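4. The open day at Prulanbridge

4.1 How we ended up with an audience

I should say up front that we never planned this as a study. The Drolitz teardown cell had been running in the back half of the Prulanbridge workshop all winter, and when the building announced an open day for 2023-02-01 we were told, very politely, that our half would be open too. Kimie Kawaguchi suggested that if people were going to stand there and watch us anyway, we might as well write down what they asked. I liked that idea a lot more than the posters we had been making! So this section reports a demonstration, with real visitors who came and went as they pleased, and it should be read that way. The controlled comparison is in Section 3.

The cell was the same one described earlier: one arm, one gripper with a soft pad on the finger, a small camera at the wrist, and an open desktop computer fixed to the table. Pantelis Manolakis ran the arm from the console. I stood next to the barrier and talked. Sayaka Maruyama sat to one side with a notebook and was under strict instructions not to help me, even when I was clearly drowning (she kept to this, and I have forgiven her). Oluf Thorlacius took over the talking after lunch, so the afternoon notes have a somewhat different flavor from the morning ones – he explains less than I do and waits longer.

4.2 What we showed

We had three stations of work on the same machine and moved between them depending on who was in front of us. The first was cable tracing, where the arm travels slowly over the board and the wrist view goes up on a big screen. The second was the memory slots, where the arm lines up on a latch and stops short of it. The third was the processor socket, which is the one everybody wanted. I had guessed this in advance and lost a small bet to Pantelis anyway, because he had guessed it too and had also guessed how early they would start asking.

A run at the socket goes like this. The arm comes in over the board, the operator checks the wrist view, the finger is brought down by the socket, and the pad makes contact. Then there is a pause while the contact force settles. We had set that pause quite long for the open day, as visitors like to be told when something is about to happen and I can't talk as fast as the controller runs. Looking back I think the pause shaped the whole day, and I'll come back to that.

The cell ran 126 cycles between opening the doors and switching off, counting all three stations together. I'm giving that number only so that readers can get a feel for how busy things were. We didn't score the cycles as successes or failures. Pantelis stopped a run whenever a visitor asked him to, and he repeated the approach whenever a child at the back hadn't seen it, so any success rate we pulled out of the logs would mostly measure how friendly Pantelis is.

4.3 Taking notes on questions

Sayaka wrote down questions as they were asked, in the visitor's own words as far as she could manage. No audio was recorded. If the same person asked the same thing twice she wrote it once, and if two people asked the same thing she wrote it twice. She collected 259 questions. That evening Kimie and I sorted them on a kitchen table, separately first and then together, and argued about the leftovers until we were both tired of them. The categories came out of the sorting. We didn't bring any with us.

A few things about the method bother me, so I'll put them here where they can be found. People tend to ask what the person before them asked. I answered some questions before anyone had a chance to ask them, especially late in the morning when I had a speech going. And Sayaka can only write so fast. At the busiest time there were up to 20 people along the barrier, several of them talking at once, and she has told us plainly that the notes from then are thin. Kęstutis Adomaitis, who read the first draft, asked why we hadn't simply handed out cards. It's a fair point and we will do it next time.

The other thing is the screen. On a normal working day the wrist view sits in a corner of the console and only the operator looks at it. For the open day we had borrowed a large display from Koyama, down the hall, and turned it to face the barrier. Visitors could watch the arm itself or they could watch what the wrist camera gave them, and I found it fascinating how quickly most of them drifted over to the screen. From the barrier the arm is a dark shape bent over a metal box. On the screen you get the board, the slots, the little printed labels, and the gripper sitting right in the middle of everything. People leaned in. One man took off his glasses, looked, put them back on and asked whether we could go closer still.

It also meant that the questions were about what the camera could see, and the camera can't see very well around its own fingers. In both views in Figure 3 the gripper covers part of the place where the work is going on. I had stopped noticing this months ago. Visitors noticed it at once, and it is the single most useful thing we got from the day. "How does it know, if its hand is in the way?" was asked in one form or another by school kids, by a retired watch repairer, and by a woman who fits kitchens and has strong feelings about working behind her own knuckles.

Figure 3. Wrist camera views from the socket station. First view: the finger reaching toward the socket area, with the ribbed heatsink at the top and a bank of empty memory slots between. Second view: the white pad down at the socket, with the load lever out to the right.

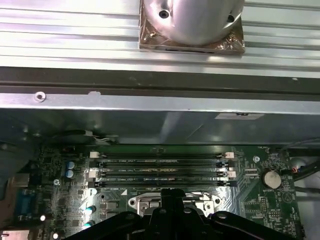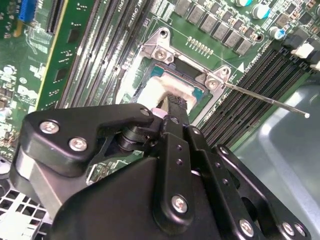

4.4 WHAT PEOPLE ASKED

The largest group of questions was about seeing, as I've said. My answer on the day was that the controller leans on the board model and on contact force once the finger gets in the way, and the camera mostly serves the approach. That is true as far as it goes. Saying it out loud over and over made me less happy with it, though. In the first view you can still make out some of the bracket around the socket. With the pad down, what you have left is some of the bracket, the lever and the edges of the processor showing around the pad. Our approach check was written with the first kind of view in mind, and we had been quietly trusting it in the second.

Next came questions about force. How hard is it pushing? Would it break? Could it crush a finger? (That last one came mostly from parents, and mostly in a whisper.) This is where the long pause came in. When the arm stopped with the pad down and I said "now it's waiting for the force to settle," people took the waiting as a kind of caution. A few told Sayaka that the robot was "being careful" or "thinking it over." Nothing of the sort is going on, of course. It is a timer and a threshold, and I had stretched the timer to suit my own talking speed. When Oluf shortened it again for a while in the afternoon, the talk of carefulness faded from the notes and a couple of people asked if the arm was in a hurry. I wouldn't build a theory on this, but I'd love to see somebody test it properly.

Then there were the questions about purpose, which I had expected to be hostile and which were mainly practical. Who sends you the computers? Is one socket the same as another? Why not do it by hand? Someone from Lullar, who deals with returned office machines all day, wanted to know what we do about the ones full of dust, and I had to admit that ours had been cleaned before it ever reached the table. She was kind about it. She also asked if the memory latches all open the same way, looked at the screen for a bit, and then told me more about old latches than I had learned in a year of programming around them.

The rest were a mixed bag. Does it have a name (no). Can it do the washing up (no). Why are the capacitors blue? I had no good answer to that one and still don't.

4.5 What we changed

We changed two things in the cell the following week. The approach check now runs on its own set of reference views for when the pad is down, so it no longer expects to see parts of the bracket that the finger is bound to be hiding. And the settle pause is shown on the console as a plain countdown, which Pantelis had wanted for ages and which I had always called a waste of screen space. The force threshold is the same as before.

What we haven't solved is the view itself. Kimie would like a second camera off to the side, and has sketched a bracket for it. I'm worried about one more thing to calibrate – and about cables, which already give us enough trouble near the edge of the case. We will try her bracket on the memory station first, where there is more room to be wrong, and report on it separately.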